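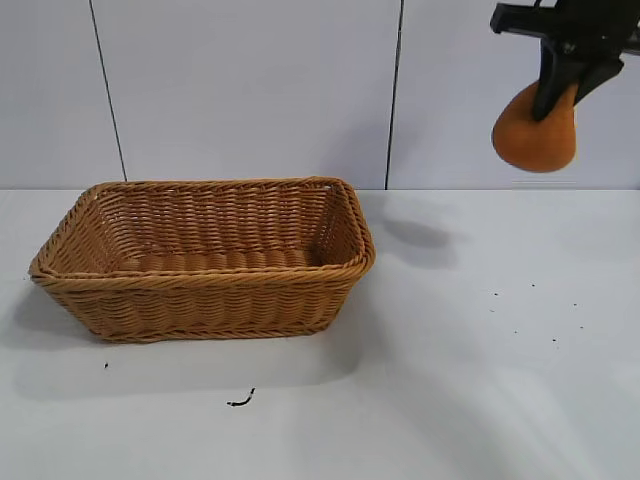
집기 셀 하나를 오래 쓰는 방법: 작업대, 손가락, 바구니

저희 Nesville 작업실에는 집기 셀이 한 대 있습니다. 책상 위의 물건을 집어서 바구니에 넣고, 다시 꺼내는 일을 반복하는 작은 셀입니다. 셀의 이름은 Biro입니다. 처음 설치한 사람이 붙인 이름이고, 지금도 기록장에는 그렇게 적습니다. 이 글은 제가 Biro를 관리하면서 적어 둔 요령을 모은 것입니다. 한국어는 제 모국어가 아니므로 어색한 문장이 있을 수 있습니다. 나사와 걸레에 관한 부분은 여러 번 확인했습니다.

시작하기 전에

전원을 끄고, 비상 정지 버튼을 누른 다음에 손을 넣습니다. 짧은 청소라도 같습니다. 저는 한 번 버튼만 누르고 프로그램을 닫지 않았는데, 버튼을 풀었을 때 팔이 대기 위치로 이동해서 크게 놀랐습니다. 지금은 순서를 종이에 써서 조작반 옆에 붙여 놓았습니다.

준비할 물건은 많지 않습니다. 보풀이 없는 천, 부드러운 칫솔, 이소프로필 알코올, 육각 렌치 한 벌, 그리고 마스킹 테이프입니다. 토크 렌치가 있으면 더 좋습니다. 없는 경우에는 나사 머리와 브래킷에 걸쳐서 가는 선을 하나 그어 두십시오. 다음 점검 때 선이 어긋나 있으면 나사가 풀린 것입니다.

손가락 닦기

그리퍼의 손가락은 이 셀에서 가장 빨리 더러워지는 부품입니다. 저희 손가락은 안쪽에 가는 골이 있어서, 그 골 사이에 먼지와 물건의 가루가 들어갑니다. 골이 막히면 물건이 조금씩 아래로 미끄러집니다. 처음에는 힘이 약한 것으로 생각하고 쥐는 힘을 올렸는데, 그렇게 하면 부드러운 물건에 자국이 생깁니다. 힘을 올리기 전에 먼저 닦아 보십시오.

닦을 때는 칫솔을 골의 방향으로 움직입니다. 가로로 문지르면 가루가 더 깊이 들어갑니다. 그다음에 천에 알코올을 조금만 묻혀서 끝부분부터 뿌리 쪽으로 닦고, 마를 때까지 기다립니다. 고무 재질의 패드를 쓰는 분은 알코올 대신 미지근한 물을 쓰는 것이 안전합니다.

저희는 최대 300회를 집은 뒤에 한 번 닦습니다. 마른 물건만 다룬 날에는 더 늦어도 괜찮았습니다. 껍질에 기름이 있는 과일을 집은 날에는 그 전에 닦아야 했습니다.

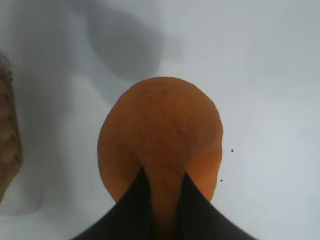
닦은 뒤에는 쥐는 위치를 확인합니다. 둥근 물건은 좋은 시험 재료입니다. 두 손가락이 양쪽에서 같은 높이로 닿는지, 한쪽이 먼저 물건을 밀지 않는지를 손목 카메라의 화면에서 봅니다. 한쪽이 먼저 닿으면 물건이 조금 돌아가고, 들었을 때 기울어집니다. 이런 경우에 저는 중심값을 고치기 전에 손가락의 고정 나사를 먼저 봅니다. 중심값이 틀린 경우는 지금까지 한 번뿐이었습니다.

손목 카메라의 렌즈도 이때 같이 닦습니다. 안경 닦는 천이면 충분합니다. 렌즈에 알코올을 직접 뿌리지 마십시오. 가까운 물건이 흐리게 보이는 것은 렌즈가 더러워서가 아니라 초점 거리 때문일 수도 있으니, 닦은 다음에 조금 먼 곳에 인쇄물을 놓고 비교해 보면 알 수 있습니다.

작업대의 부스러기

흰 작업대는 밝아서 좋지만, 작은 것이 모두 보입니다. 사람의 눈에만 보이면 괜찮은데 카메라에도 보입니다. Biro의 인식 프로그램은 한동안 검은 점을 물건의 그림자와 연결해서, 물건의 크기를 실제보다 크게 계산했습니다. 기록을 찾아보니 2,181번째 동작부터 오차가 커졌고, 작업대를 닦은 뒤에는 다시 작아졌습니다.

제일 귀찮은 것은 구부러진 짧은 조각입니다. 케이블 타이를 자른 끝, 전선의 심, 머리카락, 칫솔의 털이 여기에 들어갑니다. 빗자루로 쓸면 튀어서 바구니 밑으로 숨습니다. 마스킹 테이프를 손에 거꾸로 감고 눌러서 떼어 내는 방법이 제일 낫습니다.

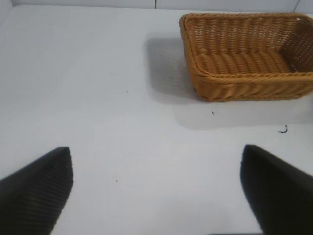 벌린 손가락과 바구니. 오른쪽 손가락 위쪽에 구부러진 검은 조각이 보인다.

청소의 순서는 다음과 같이 정했습니다.

팔을 대기 위치에 올린다.
바구니를 들어서 다른 곳에 놓고, 바닥을 위로 하여 가볍게 턴다.
테이프로 큰 조각을 뗀다.
젖은 천으로 뒤쪽 벽에서 앞쪽으로 닦는다.
마른 천으로 다시 닦는다.
벽과 책상이 만나는 선은 칫솔로 따로 쓸어 낸다.
바구니를 제자리에 놓는다.

압축 공기는 권하지 않습니다. 저도 처음에는 압축 공기를 썼습니다. 책상은 깨끗해졌는데 가루가 벽판의 이음매에 들어갔고, 며칠 동안 조금씩 다시 나왔습니다. 그리퍼의 틈에 들어가면 더 곤란합니다.

바구니에 대하여

엮은 바구니는 가볍고 물건이 튀지 않아서 편리합니다. 그러나 관리할 점이 있습니다. 테두리의 꼬인 부분은 손가락이 자주 스치는 곳입니다. 끝이 풀려서 올이 서 있으면 손가락에 걸리고, 바구니 전체가 끌려갑니다. 올이 선 곳은 가위로 짧게 자르고, 자른 끝에 목공용 풀을 한 방울 바릅니다. 풀이 마르기 전에 셀에 넣지 마십시오. (저는 넣었습니다.)

바구니의 자리는 표시해 두는 것이 좋습니다. 저희는 네 모서리의 좌표를 프로그램에 저장하고, 책상에는 아무 표시도 붙이지 않는 방법을 선택했습니다. 표시용 테이프도 카메라에는 하나의 물건으로 보이기 때문입니다. 대신 Khan이라고 부르는 짧은 점검 프로그램을 아침 9시에 한 번 실행합니다. 이 프로그램은 손가락을 벌린 상태로 바구니의 앞 테두리 가까이 이동하고, 거기에서 멈춥니다. 사람이 간격을 눈으로 보고 바구니를 밀어서 맞춥니다. 자동으로 맞추는 기능도 만들었지만 지금은 꺼 놓았습니다.

바구니를 바꿀 때는 같은 가게의 같은 크기라도 높이를 다시 재야 합니다. 손으로 엮은 것은 하나하나 다릅니다. 테두리가 조금만 높아도 내려놓는 동작에서 손가락의 끝이 부딪칩니다.
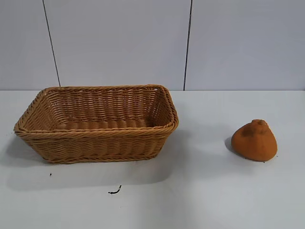
Noten 공방 살림 제17호 · 23쪽

고정 카메라와 조명

고정 카메라는 손목 카메라보다 손이 덜 갑니다. 그래도 받침의 나사는 한 달에 한 번 확인합니다. 저희 카메라는 책상 면에서 800mm 높이에 있습니다. 이 값은 저희 렌즈에 맞는 값이니 그대로 따라 하지 마시고, 책상의 앞 모서리와 뒤쪽 벽의 아랫선이 화면에 모두 들어오는지를 기준으로 하십시오.

카메라가 움직였는지 알고 싶으면 움직이지 않는 선을 하나 고르면 됩니다. 저는 벽판의 세로 이음매를 씁니다. 설치한 날의 화면을 저장해 놓고, 새 화면과 겹쳐서 이음매가 두 줄로 보이면 카메라가 돌아간 것입니다. 10월에 난방을 켜기 시작한 뒤에 아주 조금 어긋난 적이 있어서, 저는 계절이 바뀔 때도 한 번 봅니다.

조명은 그림자로 확인합니다. 빈 책상에 둥근 물건 하나를 놓고 그림자의 방향과 진한 정도를 봅니다. 그림자의 가장자리가 갑자기 날카로워졌으면 확산판이 빠졌거나, 전등 하나가 꺼진 것입니다. 창문이 있는 방에서는 오후 3시와 저녁의 화면이 다르므로 커튼을 치고 비교하십시오.

케이블

벽 쪽으로 늘어진 케이블은 팔이 가장 멀리 갔을 때의 길이로 고정합니다. 대기 위치에서 보기 좋게 묶으면 대부분 짧습니다. 묶은 다음에는 팔을 손으로 천천히 끝까지 움직여 보고, 당겨지는 곳이 있으면 풀어서 다시 묶습니다. 타이의 자른 끝은 그 자리에서 바로 주워야 합니다. 나중에 주우려고 하면 위에서 말한 구부러진 조각이 됩니다.

손가락 교체

저희는 동작 2,280회에서 첫 번째 손가락 한 쌍을 교체했습니다. 골의 높이가 끝부분에서 낮아졌고, 닦아도 미끄러지는 것이 그대로였습니다. 교체할 때는 꼭 두 개를 같이 바꾸십시오. 새것과 헌것을 같이 쓰면 쥐는 중심이 옆으로 갑니다. 나사는 양쪽을 번갈아 조금씩 조이고, 마지막에 빈 상태로 열고 닫기를 몇 번 한 뒤에 한 번 더 조입니다.

헌 손가락은 버리지 않고 작은 봉투에 넣어 교체한 달과 동작 횟수를 적어 둡니다. 봉투는 조작반 아래 서랍, 육각 렌치 옆에 있습니다.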